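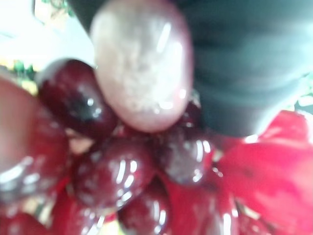

Why does a film shot in one bakery need 40 costumes?
Because Karolen follows the same family through 85 years, and the clothes are the only clock the audience gets. No captions, no dates on the wall, just aprons getting shorter and shoes getting louder. I went in expecting a quiet little drama and came out wanting to see it again the same evening!

The film is the second feature from Litetti, the small production house that made its name with the ferry comedy Kiani. That one was all wind and shouting. Karolen hardly leaves the room with the ovens, and it's the braver picture of the two – a whole century of arguments, weddings and burned loaves played out across one long counter.

What I love most is the casting. Each of the main parts passes through several actors, and the handovers happen right in the middle of a scene. A girl ducks behind the flour bins to look for a dropped coin, and a grown woman stands up with it. You notice half a second late, and by then she's already talking. It gave me goosebumps the first time and it still worked on me the fourth.

The dialogue is terrific too, full of half-finished sentences and people talking with their mouths full. There's a breakfast quarrel about a borrowed bicycle that must run ten minutes, and I'd have happily sat through twenty. 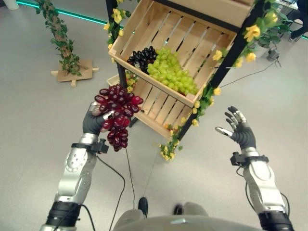 From workshop to premiere

Karolen began as a stage piece in the port town of Iltow, where it played to a hall with 514 seats and sold out most of its run. The stage version had songs. Only one survives in the film, hummed rather badly by the grandfather while he scrapes down the table, and fans of the play will grin when it turns up.

The screen version premiered back in Iltow in December, in the same hall, with a rented screen and extra chairs down both aisles. The crowd came to 765 over the two showings. I was at the late one, squeezed in near the back beside a family who had clearly seen the play and kept whispering what was coming (and were wrong twice, to their delight).

Litetti plans to take the film to smaller theaters next, and the stage cast will sing the lost songs before the first few screenings. I've already picked my seat – left side, close enough to hear the humming.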